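Curkard is a software package for robot arms and hands that carry a camera at the wrist. It takes the camera feed, works out which parts of the view are floor, table, cloth or the hand itself, and passes a clean set of surfaces to your motion planner. It runs on an ordinary Linux PC and is sold by Ukico from our office in Totberg.

We use cookies to remember your basket and to count visits. Accept all | Manage settings

What it does

Small wrist cameras usually have very wide lenses. They see a lot, but straight edges come out bent and the hand takes up a large share of the view. Most perception tools want a flat picture, so the usual first step is to crop and straighten, and the outer part of the view is thrown away. Curkard works on the round view as it arrives. Window bars, cables and table edges near the rim are kept and can be used for planning.

The self-mask is the part most customers buy it for. You load the model of your hand, run the joints through their travel once, and Curkard learns where fingers, brackets and wiring will show up at each joint position. Those areas are then left out of the surface map. Different hands on the same site can each have their own mask, and masks are switched from the settings file or over the network.
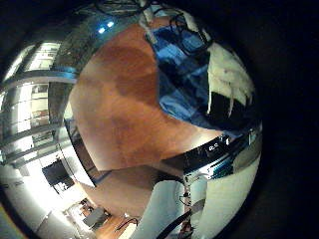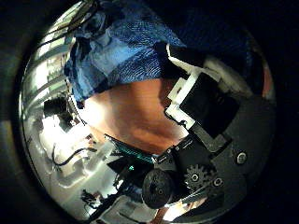 Soft items are handled separately from hard ones. A hard surface is stored as a plane with a boundary. A soft one is stored as a patch with a height range, which is refreshed each time the camera gets a better look at it. The planner can be told to stay clear of soft patches, to touch them slowly, or to treat them as something to pick up. Thin cables have their own class and are avoided by default.

What is in the package

Curkard core, with the lens calibration tool and the self-mask builder
Negi, the viewer, for checking masks and surfaces on live or recorded feeds
Planner plug-ins and a plain socket interface
Calibration board, printed on stiff card
Manual as a PDF, 100 pages

Requirements

A 64-bit PC with 8 GB of graphics memory. Up to 7 cameras can be run from one licence, but each needs its own calibration file. Colour cameras only — we do not support depth cameras in this version. Joint positions must reach the PC with a time stamp, otherwise the self-mask will lag behind the hand when it moves quickly.

Known limits

Strong light from windows can wash out the edge of a pale surface. Negi marks such areas in yellow and the planner treats them as unknown. Shiny metal on the hand may show reflections that fall outside the mask — widening the mask margin in the settings normally cures this. Mirrors and clear plastic are not detected.

Price and delivery

Single site licence: £2,827 excluding VAT, with a year of updates. The calibration board is posted from Totberg and the software is sent as a download link. Orders for the next version open in September, and anyone with a current licence will get it without charge.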